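Skondenano: The Complete Series (DVD Box Set)

Home > TV on Disc > Crime and Mystery > Skondenano

All 32 episodes on nine discs, from the body in the ferry terminal to that last phone call. We've wanted to carry this one ever since the show went off the air, and now we finally do!

In stock. Region 1. English audio with English and Spanish subtitles.
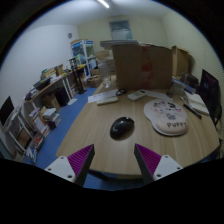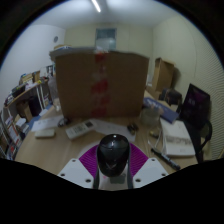

What the show is about

Skondenano is a small harbor town where everyone knows everyone, and Detective Ada Gorkel is the one person who moved away and came back. Season 1 follows a single case, the drowning of a school bus driver, and takes its time with it. If you like your mysteries slow and rainy, with a lot of people lying to each other over soup, you're going to be very happy here.

Season 2 opens things up. There are shorter cases, a new partner (Pai, who gets all the best lines) and a running story about the old cannery that pays off in a big way. Fans still argue over which season is better. I'm a Season 2 person myself, mostly for the train episode, which I've watched more times than I should admit.

What's in the box

Every episode in the original broadcast order, uncut
The long version of the pilot, with 15 minutes that never aired
Commentary on the pilot, the train episode and the finale
A blooper reel (short, but the goat is in it)
Printed episode guide with a map of the town

Picture and sound

Ginditz went back to the original tapes for this release and the difference is huge. The night scenes on the old single-season discs were so murky that you could hardly tell who was in the boat. On these you can see faces! Sound is plain stereo, same as on TV, but the voices are much clearer and you won't be reaching for the remote every time the foghorn goes off.

Good to know before you order

The opening song on a few Season 1 episodes was swapped out in the old release. It's back in this one. The "next time on" previews are not included. The discs sit in hinged trays, two to a tray, so nothing is stacked on one spindle.

Customer review

"Bought this for my dad and ended up keeping it for a week first. The commentary on the finale cleared up the thing with the blue coat, which has bugged me for years. The map is great too, I had the lighthouse on the wrong side of the bay this whole time."
Lavanya Annamalai, January 2, 2018

Also from Ginditz

Skondenano: Music from the Series (CD)
The Cannery Files, companion paperback, back in print this September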